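Buscar en la comunidad Escribe tu consulta Buscar

¿Merece la pena presupuestar un brazo con pinza para desmontar ordenadores?
Última actualización: septiembre

Lina Obeidat

Llevo la parte de compras de un taller de reacondicionado y me han pasado una oferta de Vasanitz para un puesto automatizado: brazo pequeño, pinza de dedos articulados, cámara en la muñeca y el programa de Orolik. La idea es que abra zócalos, saque memorias y deje los procesadores listos para clasificar. Entran 900 torres al año, casi todas de oficina, de marcas y edades mezcladas.

El comercial me asegura que se amortiza en 15 meses. A mí ese número no me sale por ningún lado. Una persona con práctica levanta la palanca de un zócalo en segundos, y el vídeo que me enseñaron tenía más cortes que una película de acción. ¿Alguien ha comprado algo parecido y puede decirme qué partidas se quedan fuera de la oferta? El mantenimiento lo pone aparte y «según uso», que para mí es como no poner nada.

Sreekumar Mathew

Haces bien en desconfiar. Con 900 equipos al año no hay volumen para amortizar casi nada, y menos con modelos mezclados. El brazo es lo barato. Lo que se come el presupuesto son los útiles de sujeción, los dedos de repuesto y las horas de alguien que enseñe cada placa nueva al sistema. Pide que esas tres cosas vengan con precio cerrado.

El zócalo es el peor sitio para empezar. La palanca es fina, tiene los condensadores y las bobinas a un paso, y en una torre montada los dedos trabajan entre las ranuras de memoria y el chasis. Nosotros probamos a tirar del bastidor de retención con una cinta de tela cogida en la pinza – funciona como apaño, pero la cinta es un consumible y hay que contarla como tal.
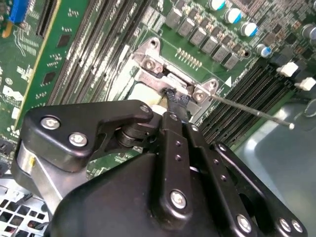 En nuestro caso la prueba duró 30 jornadas y anotamos 773 intentos, contando los que tuvo que terminar un técnico a mano. Esa última columna es la que nunca aparece en las ofertas. Exige que la prueba se haga con tus torres, elegidas por ti, y que el proveedor apunte cada intervención humana. Si Vasanitz no acepta, ya sabes lo que vale el plazo de 15 meses.

Y pregunta quién paga las placas dañadas. En el contrato que nos mandó Storkis, las pagábamos nosotros.

Sayegh

yo lo alquilaría. hay sitios que te lo dejan por meses y si no va lo devuelves, no sé los precios ahora. lo de orolik ni idea, no lo he usado

Lina Obeidat

Gracias a los dos. He pedido precio cerrado para útiles y repuestos y de momento me han contestado con un folleto. Lo del alquiler lo miro, aunque la puesta en marcha supongo que la cobran igual – y ahí volvemos a lo mismo. Sreekumar, ¿los dedos de repuesto los comprabais por juego completo o sueltos?

Sreekumar Mathew

Por juego completo. Sueltos no los vendían, y eso tampoco venía en la oferta.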